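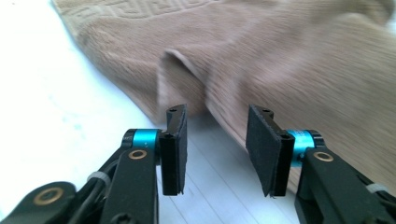
Search this site Search Go

3.2 Choosing the grasp point on folded cloth

The planner receives one image from the wrist camera and returns a grasp point, a closing direction and an approach height. Earlier versions of our software, which we call Adamura, took the highest point of the cloth as the grasp point. This worked for crumpled items and failed often for folded ones, where the highest point is usually in the middle of a flat stack and gives the fingers nothing to close on.

We replaced the height rule with a ridge detector. The network labels each pixel as table, flat cloth, ridge or outer edge. Ridges are then thinned to lines, and each line is scored by its length, its height above the cloth next to it and the free space on both sides. A ridge that lies between the two finger pads (Figure 1) needs only a small sideways correction before the fingers close. One that runs across the closing direction needs a turn of the wrist first, and the planner adds a fixed cost for this.

The training set has 3000 labelled images. Catriona Cruickshank and Jessie Kerr drew the labels by hand, and a further 618 images were kept back for testing. Of these, 343 show towels. Woven borders caused the most trouble. A raised pattern in the same colour as the pile was often marked as a ridge, and the planner then aimed at a part of the towel that was lying flat. Adding border labels as a separate class removed most of these errors, although short stretches of border close to a real fold are still confused.

Figure 1. Open gripper at a folded tan towel on a white table. The raised fold is near the centre, above the gap between the fingers; the woven border is at upper left.

Motion blur is handled before labelling. Each image is divided into tiles, and a tile whose sharpness falls below a set threshold is left out of the scoring. If the best ridge touches a rejected tile, the controller holds its position and asks for a new image. It may do this up to four times, after which the attempt is recorded as a failure.

The finger pads are masked out using the known gripper opening. We found that the mask must be slightly wider than the pads, as fibres at their lower edges were otherwise labelled as cloth.

Contact: Eyerusalem Yimer, Cisham | Copyright Cisham | Back to top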